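Murlow Hall – Main Room and Kitchen
End-of-hire checklist, with comments

Checked by: Amna Siddiqui
Hire: children's party, Thursday afternoon
Walk-round started 5.40 pm

Comments are written in on the day and copied up afterwards. Anything marked "action" goes to Ikechukwu Oyewole, who keeps the repairs list. Items marked OK need nothing further.

Entrance and corridor

1. Front door closes and latches without being pushed. OK.

2. Mat flat, no lifted corners. Left back corner curling again. Taped for now. Action: replace before December.

3. Corridor clear to full width. Two folded pushchairs against the wall at the start of the walk-round, gone by ten to six. OK.

4. Fire door to yard opens from inside with one push. Stiff at the bottom but opens. Action: plane or adjust.

5. Extinguisher in place, pin in, tag in date. OK.

Main room, floor and walls

6. Floor free of spills and trip hazards. One patch of squash near the hatch, mopped, wet floor sign put out.

7. Sockets covered where not in use. One cover missing by the piano. Spare fitted from the drawer.

8. Radiator guards secure. OK. The guard under the middle window rattles but the screws are tight.

9. Decorations taken down, no pins or tacks left in the wall. Blu-tack marks only. Hirer reminded that the picture rail hooks are there to be used.

10. Stacked chairs no more than the marked height. One stack too high, moved two chairs across.

Main room, tables

Tables are checked before they are cleared as well as after. Small parts and wrappers get rolled up in the cloths and end up in the wash, or on the floor for the toddler group the next morning. Please do the first look with everything still out.
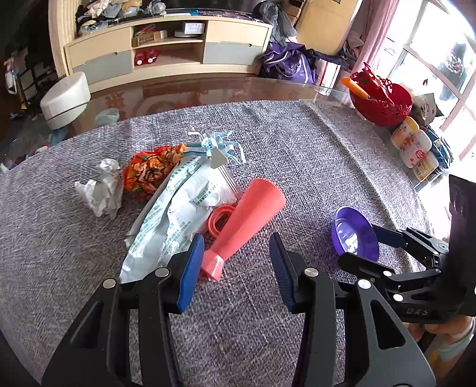
TABLETOP ITEMS

11. Loose packaging. A long white plastic package with green print, and a crumpled red and orange wrapper touching it. Both to go in the general waste. Slippery if they get on to the floor, and not to be left within reach of under-threes.

12. Strips and streamers. Light blue and white, in a tangle with curled ends. Bin these. Do not put them through the vacuum – they wind round the brush and Wendelin Imhof had to cut the last lot out with scissors.

13. Noise-makers and other mouth toys. One coral-red plastic horn. Hirer's property, to be handed back. Anything that may have been in a child's mouth does not go in our toy box, even if it is left behind.

14. Rings and small toys. One round red ring, beside the horn. Try it in the choke tester before deciding where it goes. If it fits inside, it is not for the under-threes room.

15. Bowls and tableware. Purple bowl, tipped over on its side. Check the rim for chips and cracks with a finger as well as by eye. Wash and return to the hirer if it is not one of ours.

16. Tissues and napkins. One crumpled white tissue. Gloves on, straight into the lidded bin, then wash hands.

17. Cloth. The grey woven one. Take it off the table by the corners and shake it outside. The weave hides crumbs and small bits, so run a hand over it before it goes in the laundry bag.

18. Table legs locked and feet level. Check with the cloth off.

Kitchen

19. Hob and oven off at the wall. OK.

20. Fridge emptied of hirer's food. Half a tub of margarine left. Thrown away.

21. Fridge temperature written on the sheet. Done, though the pen has gone missing. Yaneth Huamán is bringing a new one on a string.

22. Sharp knives counted back into the block. All there.

23. First aid box full. Low on small plasters. Box of 50 ordered.

24. Bins emptied and relined. Recycling had food in it, sorted by hand.

Closing up

25. Windows shut and locked. High window in the ladies' needs the pole, which lives behind the door.

26. Lights off, heating back to the timer.

27. Keys in the key safe and the code scrambled. OK.

Actions carried over: mat, fire door, plasters. Orlando Taipe has the next walk-round and should look at the fire door first.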